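Skeledau Recalls Finger Pads After Grippers Develop a Firm Opinion of Lunch

COSTBRIDGE, June - Skeledau is recalling 2,000 sets of soft finger pads for its Pap hand-held gripper after a fault that left the fingers squeezing harder than the person holding them had asked. No one was hurt. A number of sandwiches were.

The trouble sits in the return spring behind each pad. In one batch the spring can stick partway, so the fingers close as told and then decline to open for a second or two. Skeledau first took this for poor technique and sent out a helpful guide to holding a gripper. We withdraw the guide.

The sticking showed up again on a Monday, in the kitchen task, where bread and lettuce are picked up next to an induction cooktop. A gripper that will not let go near a cooktop is a safety matter, and sales of the batch stopped that afternoon. 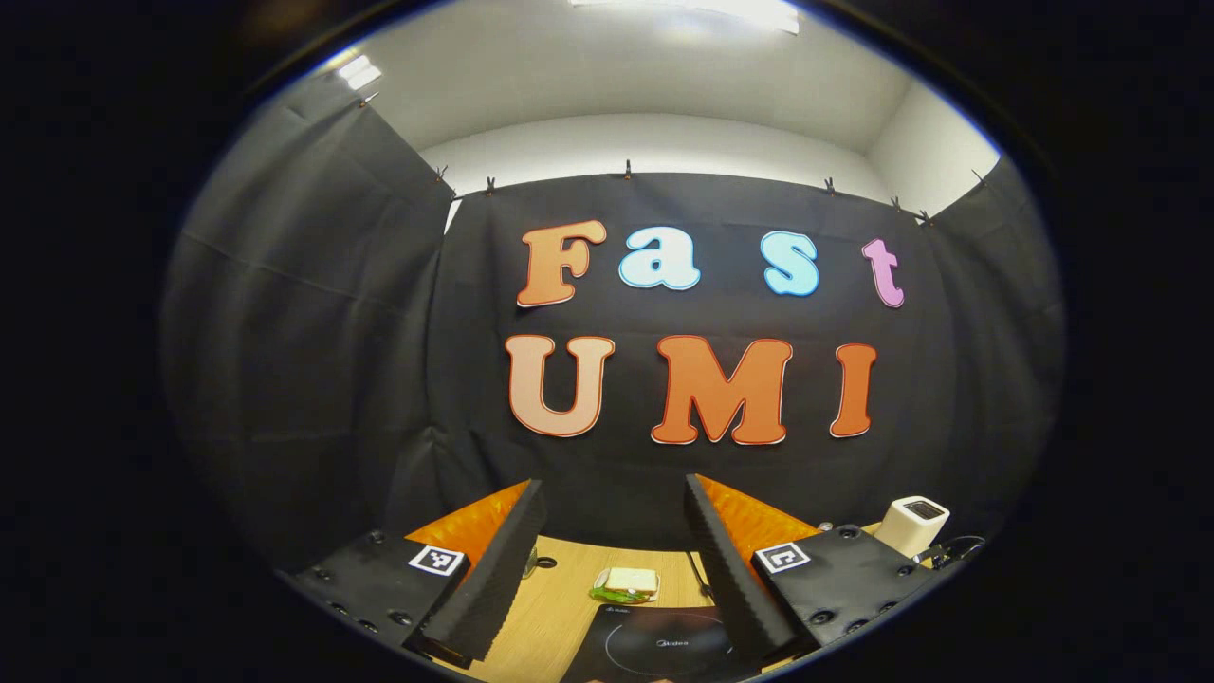
Promden, which bought 21 sets, replied that it had reported the sticking in two separate emails and would have liked an answer to either, adding that its own staff had been fixing the problem with a pencil. Skeledau has now answered both emails. Please do not use a pencil.

So far 997 sets have come back. Owners of the rest should stop using the pads and mail them to our Costbridge office, postage paid. New pads with a different spring ship this month. They have been through 3,858 open-and-close cycles without sticking, a test we concede might have been run earlier.

Press contact: Skeledau Press Office, Costbridge | © Skeledau | Back to top

Recent releases
Pap charger: which way up it goes
Skeledau moves support inbox to one that is read
A guide to holding your gripper (withdrawn)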